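Home News Reviews Workshop Jobs Subscribe

Rendale wants labs to pay for practice kitchens

August 11, 2023
By Fatima Wike

Rendale has begun selling a subscription to its library of simulated kitchens, which the company says will let small robotics teams rehearse tabletop jobs without tying up a real arm. The service is called Vorero. It costs $542 a month for a team licence, and for that you get 400 kitchen layouts, a browser viewer and a queue on Rendale's servers.

The pitch will be familiar to anyone who has sat through a trade day lately. Teams pick a layout, scatter food and dishes over the counter, run their control software against it overnight and come in to a scorecard in the morning. Rendale's brochure claims the scorecard "predicts bench performance." It doesn't say whose bench, and there is no footnote.

We asked for the test data. Karthik Kanagaratnam, who runs the product, sent a two-page summary of 956 trials done in April by the company's own staff. The summary gives a pass rate for the simulated runs. The matching figure for real hardware is described as "in line with expectations," and he declined to put a number to it.

"Customers should treat it as a filter," Kanagaratnam said by phone. "If your program can't cope in Vorero, don't bother booking the lab."

Fair enough, though a filter is a more modest thing than the brochure is selling.

The demonstration layout we were given access to has a Franka Emika arm over a brown marble counter, with an angular white plate near the front edge and what looks like a cucumber at the far end. It's tidy work, and the veining in the stone is better than it needs to be. Shadows are less convincing. The gripper throws a long dark one across the marble, while the vegetable has hardly any and seems to sit slightly above the surface. A team working on grasping would want to know whether that's only a drawing fault or whether the object's position is off as well. Rendale said it would look into it.

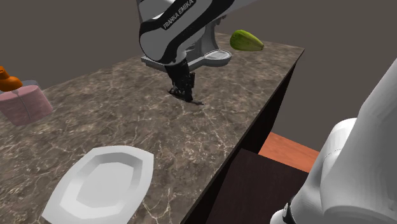

What the licence leaves out

The monthly fee covers 3 users. Extra seats are charged separately, and so is importing your own objects, at a rate Rendale will only quote on request. Anyone hoping to test with the mugs and trays they already have should get that quote in writing first. Results can be exported, but layouts can't, so a team that cancels loses the kitchens it has been practising in.

Lyimo, a small outfit in Draltevham that builds tray-clearing software for cafeterias, has been on a trial licence and hasn't decided whether to renew. It told us the overnight queue was reliable and the scorecard "a bit generous." Free simulators exist and plenty of labs already use them, at the price of somebody's time to build the scenes. Whether Rendale's kitchens are worth $542 a month depends a good deal on that missing hardware figure.

A trial licence is available on application. There is no student rate.

Comments (4)

gantry_pete: So 956 trials and they only kept half the answer. Pass.

M. Osei: We spent most of a term building one decent counter from scratch. I'd pay for somebody else to do it, but not if I can't keep the files.

dullblade: Floating veg is nearly always a collision shape that's bigger than the mesh. Easy to check if they let you turn the shapes on in the viewer. Do they?

Fatima Wike: @dullblade Not in the version I had. I've put the question to them.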